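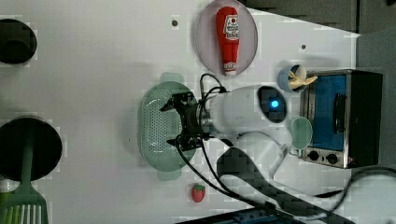 Hollier, September

Forum > Manipulation > Perception and grasp planning
Thread: Colander grasps rejected by the planner, depth returns through the holes

fluvial_k
Running the Valtuson planner on a single arm with a parallel two-finger gripper, toy kitchen set on a white table. The gripper is over the colander at the pre-grasp pose. It gets that far every time. Then the planner throws out every candidate and the arm sits there until the timeout.

The colander is a translucent pale green, with rows of small holes across the base and a flat handle tab at each end. The depth image of it is mostly missing. What does come back is split between the plastic and the table underneath, so the segmented cloud has 3408 points and a large share of them belong to the table. The plate and the ketchup bottle on it segment without trouble.

Voxel size is 5 mm. Planner log:

candidates generated: 12
rejected, collision with support: 12
status: NO_VALID_GRASP

Has anyone got a filter setting that copes with this?

marl_offset
Your voxel size is too coarse for a thin rim. At 5 mm the rim and the table end up in the same cell and the collision check treats them as one solid. Drop it to 2 mm and post the log again.

fluvial_k
Done. Same count generated, all rejected, and planning time went up.

tern77
Voxel size is a side issue. The plane fit is the problem. White table, translucent object, and the inlier threshold is probably wide enough to swallow the base of the colander. Then the support plane gets raised to the mean of the two surfaces and every finger pose below it counts as a collision. Print the plane height before and after you put the colander down. If it moves, that's your answer.

marl_offset
I don't agree that it's a side issue. You can have a perfect plane and still get a bad rim. I had the same thing with a wire basket and the voxel change fixed it.

tern77
A wire basket is opaque. You were getting proper returns from the wire. These are two separate faults with the same log line.

fluvial_k
Plane height moves when the colander goes down. Not by much, but more than the finger clearance I had set.

So I fitted the plane once with the table clear, saved it, and turned off the per-cycle fit. Some candidates now survive. They are all on the side wall, none on the handle tabs, and the fingers slide off the wall when they close.

segura_build
The Segura branch has a mask-based mode for this. It takes the outline from the colour image, ignores depth inside the mask, and puts the object on the saved plane with a height you give it per class. You need a decent mask, and pale green on white is low contrast, so check your exposure first. There is also a pale green cup next to the toaster oven in your picture. If you segment on colour alone you will pick that up as well.

hexnut_b
Saved plane is fine until somebody leans on the table. We went back to fitting every cycle, but with the object masks cut out of the cloud first. Slower, no drift.

tern77
Agree with hexnut_b on that. Cut first, fit second.

marl_offset
And keep the 2 mm voxels.

fluvial_k
Using the mask mode with hexnut_b's order of operations. The tabs now come up as the top candidates. Approach is straight down, fingers either side of the tab. Collision margin had to be set by hand in the class file, the default assumes a solid box.

Still open: the green cup does get merged into the colander mask on some cycles. I am trying a connected-component split before the class lookup. Will post the config from the Fluloseck machine on Tuesday.

segura_build
Post the exposure values too, please. The class file format changes in the next release, so say which commit you are on.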